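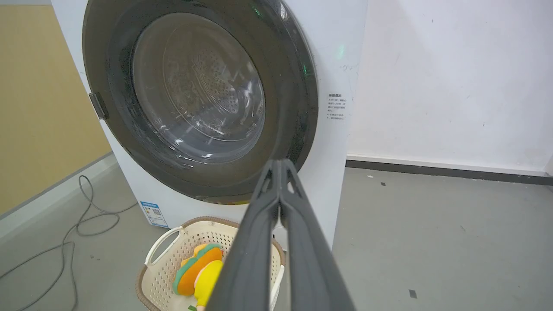
Laundry loading task, front-loading washer and basket.

Equipment Planning Officer (fixed term)
Wanari, Ilten site
Posted July 2021

Wanari is looking for an Equipment Planning Officer to look after buying and budgets for our household robotics work. The post is part time and runs for 18 months, with a review in December.

Our robots practise laundry jobs: opening a washer door, moving items between basket and drum, and closing up again. We have one laundry bay at present and want to fit out more. You will work out what each new bay needs, what it will cost and when it has to be ordered.

The work

You will keep the equipment list for the Ilten site, which stands at 176 lines. Most are small things such as baskets, plush toys and cables. The larger ones are arms, wrist cameras, grippers and appliances.

You will get quotes, compare them and write a short note for the budget holder. Orders over £3,924 need three written quotes. Smaller ones can go through the Lostex ordering system, and you will be shown how to use it.

You will plan for spares. Gripper fingertips are kept in stock at 86 pairs and reordered by hand, and we would like a better method. Delivery times for arms are long, so next year's orders have to be drafted well before the budget is agreed.

You will also measure up. Washers and dryers have to fit the bays, with room for the arm to reach the door and the floor in front.

What we ask for

Experience of buying equipment for a workshop, laboratory or similar. Good spreadsheet skills. You should be able to read a technical data sheet and ask the supplier about anything missing from it. You do not need to program robots.

Knowledge of the Nadar asset register would help. Training is given.

Hours and place

21 hours a week over three or four days, by agreement. Mostly on site, as deliveries have to be checked in. There is a lift and step-free access.

How to apply

Send a CV and a covering letter of no more than two pages to the Wanari recruitment desk, quoting reference 158. Please include one example of an equipment budget you have managed, with prices removed if you need to. Interviews will be held at Ilten and include a short costing exercise.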